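Last updated: February

Spent the day in simulation with the Clavoder gripper, because the sales page says it "just works" on any arm. Thread. I have doubts and I'm going to share all of them.

Setup first. Two-armed robot, Masanja controller, one virtual bathroom out of the Hostholm scene pack. I picked the bathroom on purpose. Everybody demos on a clean table under nice lights, and I wanted somewhere dim and awkward.

First thing I check on any gripper is what its own camera gets to look at. If half the view is palm, I don't care how strong the fingers are.
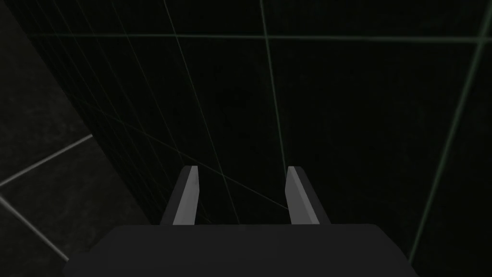

Clavoder, palm view, nothing in the fingers. Dark surface ahead, tile floor or wall off to the left, your guess is as good as mine.

Look how much of the bottom edge goes to the palm. That's a big slab of gray I'm paying to render and can't use. The pale inner faces on the fingers are a good idea, I'll give them that. They stay easy to find when everything behind them is nearly black.

But easy for me to find is a low bar. The depth estimate on those dark tiles was junk. Thin green lines on black give it very little to hold on to, and it kept putting the surface somewhere new.

I ran 27 reach-and-close tries with the Clavoder and 21 with the older Atine. Yes, the numbers are uneven. No, I'm not drawing a chart from them, and please don't draw one for me.

The Atine closes slower and I trust it more. Its position readout matches what I asked for. The Clavoder readout says "closed" a hair early, which is a great way to drop a toothbrush.

Somebody will say that's a controller setting. Maybe! I changed the setting 3 times and the early "closed" came back every time, so now I'd like the vendor to show me the magic value.

Then I moved up to the head camera, which is where I think most of these comparisons should be done anyway.
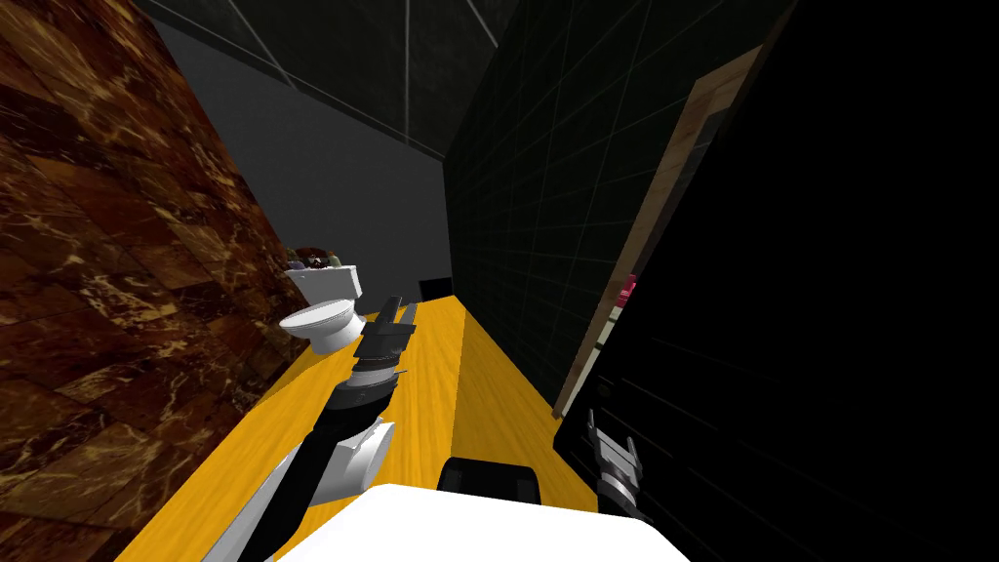 From up high you find out how much trouble is the arm and how little is the fingers. The left wrist has to fold in a weird way to get anywhere near a low target by a wall, and no gripper brochure is going to fix a wrist.

Also a sim is a sim. Friction is a number somebody typed in. I've seen grippers look great on a screen and then fail on a wet bar of soap – I'm not calling a winner until there's hardware on my bench.

Log file is 1603 lines and most of them are the same timeout warning from the Masanja. That's its own thread.

Where I am tonight: keeping the Atine as my default, keeping the Clavoder installed, not buying two of anything.

Comments

Same early "closed" flag here on a different arm. I gave up and added a delay.

Uneven trial counts and you still have a favorite? Come on.

Can you post the controller settings? The defaults are terrible in low light too.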